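Questions fréquentes : le défaut « perte d'ouverture » sur les mains du poste bimanuel

Cette page s'adresse aux personnes qui utilisent le poste à deux bras de Bravitz avec les mains Kesari. Elle est née des messages que nous avons reçus depuis l'incident de juin. J'ai essayé de répondre dans l'ordre où les questions arrivent le plus souvent. Si une formulation n'est pas claire, écrivez-moi, je la corrige.

Que s'est-il passé exactement en juin ?

Pendant un exercice de prise d'assiette, la main droite a reçu l'ordre de s'ouvrir et elle est restée fermée. Le logiciel, lui, affichait une main ouverte. Le bras a donc continué sa trajectoire de retrait avec l'assiette encore entre les doigts. L'assiette a été tirée vers le bord de la table, elle a touché la main gauche, puis elle est tombée du côté de l'opérateur.

Est-ce que quelqu'un a été blessé ?

Non. Bartosz Rutkowska se trouvait au pupitre, derrière la ligne au sol, et il a appuyé sur l'arrêt d'urgence. Nous avons tout de même classé l'événement comme incident de sécurité, car une personne qui aurait tendu le bras pour rattraper l'objet aurait mis sa main entre les deux robots.

Pourquoi le logiciel croyait-il que la main était ouverte ?

C'est la question la plus importante de cette page. La position affichée n'était pas une mesure. Quand la liaison série avec la main est interrompue, l'ancien pilote recopie la dernière consigne envoyée et la présente comme position mesurée. L'écran montre donc ce que l'on a demandé. Avec une coupure courte, cela ne se remarque pas. En juin, la coupure a duré 3000 millisecondes, et le retrait du bras a eu le temps de commencer et de finir.

D'où venait la coupure ?

Du câble du poignet droit. À l'intérieur de la gaine, un conducteur était presque rompu à l'endroit où le câble se plie quand le poignet tourne vers l'intérieur. Main tournée vers l'extérieur, le contact était bon. C'est pour cette raison que nos essais à l'établi ne donnaient rien : sur l'établi, le poignet ne tourne pas. Teodor Mihăilă a retrouvé le défaut en pliant le câble à la main, avec un appareil de mesure branché aux deux bouts.

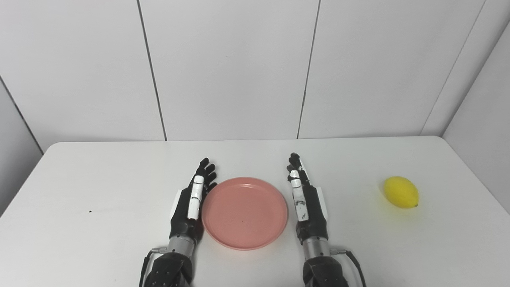
Dernière modification de cette page : juin, 16 h 40 (T. Mihăilă)

Comment se déroule maintenant l'essai de reprise ?

On place l'assiette entre les deux mains et le citron à l'écart, sur la droite. Les mains sont en position d'attente, paumes tournées vers l'assiette, sans rien tenir. Le cycle comporte ensuite une prise à deux mains, un levage bas, une dépose et une ouverture complète. Le citron sert dans la deuxième partie, avec la main droite seule. C'est la partie qui nous intéresse le plus, parce que le poignet doit faire une grande rotation et que le câble est sollicité.

Peut-on remplacer l'assiette par un autre objet ?

Oui, à condition qu'il soit léger et sans arête coupante. N'utilisez pas de verre ni de céramique pour un essai de reprise. Évitez aussi les objets transparents, que la caméra localise mal : vous risquez de chercher un défaut de la main alors que l'erreur vient de la vision.

Comment reconnaître le défaut avant qu'il ne devienne dangereux ?

Le signe principal se trouve dans le journal. Regardez la colonne de position mesurée et la colonne de consigne. Si les deux valeurs sont identiques jusqu'à la dernière décimale pendant plusieurs lignes, la main ne répond plus. Une vraie mesure n'est jamais aussi parfaite, il y a toujours un petit écart.

Un autre signe est le courant des moteurs, qui reste figé sur une valeur. Certains collègues parlent aussi d'un léger retard du pouce au début de la fermeture. Je ne l'ai pas constaté moi-même et je préfère ne pas en faire un critère.

Que dois-je faire si la main ne s'ouvre pas ?

Ne tendez pas la main vers l'objet, même s'il va tomber. Appuyez sur l'arrêt d'urgence. Attendez que le voyant du coffret soit rouge fixe. S'il clignote, les bras sont encore alimentés.

Ensuite, coupez l'alimentation des mains au coffret et attendez 2 minutes. Les doigts deviennent souples et on peut dégager l'objet sans forcer. Ne tirez pas sur le pouce : son articulation supporte mal les efforts de côté et la réparation est longue.

Notez l'heure et ne redémarrez pas le logiciel avant d'avoir copié le journal. Au redémarrage, l'ancien fichier est écrasé. Nous avons perdu de cette façon les données d'un premier blocage, au printemps, qui était peut-être le même défaut.

L'arrêt d'urgence ouvre-t-il les mains ?

Non, et c'est volontaire. Il bloque les bras et laisse les mains dans l'état où elles se trouvent. Si les doigts s'ouvraient à chaque arrêt, un objet lourd tenu en hauteur tomberait. Je comprends que ce comportement surprenne. Plusieurs personnes nous ont écrit qu'elles pensaient le contraire, et la notice de départ était trop vague sur ce point.

Qu'est-ce qui a été changé dans le pilote ?

La recopie de la consigne a été supprimée. Si la main ne répond pas à trois interrogations de suite, la position devient « inconnue » et les deux bras s'arrêtent. Le bras qui fonctionne s'arrête aussi, même si l'autre seul est en défaut. Pendant une prise à deux mains, laisser bouger un seul côté serait pire que de tout immobiliser.

Depuis cette modification, j'ai des arrêts fréquents sans raison visible. Est-ce normal ?

C'est possible, et il ne faut pas augmenter le seuil pour les faire disparaître. Dans la plupart des cas que nous avons examinés, il s'agissait de vraies coupures très courtes, que l'ancien pilote cachait. Contrôlez d'abord le connecteur du poignet, puis le câble. Si les deux sont en bon état, envoyez-nous le journal.

Il existe une cause plus bête : l'adaptateur USB branché sur un concentrateur avec les caméras. Branchez-le directement sur l'ordinateur.

Comment contrôler le câble du poignet ?

Bras hors tension, suivez le câble avec les doigts depuis le poignet jusqu'au coffret de l'avant-bras. Il doit former une boucle libre, sans point dur et sans frottement sur la coque. Tournez ensuite le poignet à la main jusqu'à la butée, dans les deux sens. Si la boucle se tend, elle est trop courte. Ne la fixez pas avec un collier serré près du connecteur. Le câble que nous avons changé avait justement un collier à cet endroit, posé par nous, pour que ce soit plus propre.

Quel câble de remplacement faut-il commander ?

Le modèle souple de Grecu, celui qui est prévu pour les chaînes porte-câbles. Le modèle standard entre dans le même connecteur et coûte moins cher, mais il n'est pas fait pour plier sans cesse. Vérifiez bien la mention sur le sachet, car à l'œil les deux se ressemblent beaucoup.

Les traces sur les mains sont-elles liées à l'incident ?

Les marques sombres et les éraflures sur les pouces blancs relèvent de l'usure et ne demandent pas d'intervention. Une fissure, par contre, ou un jeu que l'on sent en bougeant le doigt, oblige à démonter la main.

Le poste de Drornberg est-il concerné ?

Oui, il utilisait le même pilote. Il a été mis à jour et ses câbles ont été contrôlés. Celui de la main gauche a été remplacé par précaution.

À qui signaler un nouveau cas ?

À Teodor Mihăilă pour tout ce qui touche au pilote et aux câbles, à Bartosz Rutkowska pour la sécurité du poste. Joignez le journal et indiquez quelle main est concernée, en prenant comme référence le robot et pas l'opérateur assis en face. Nous avons déjà démonté une fois la mauvaise main à cause de cela.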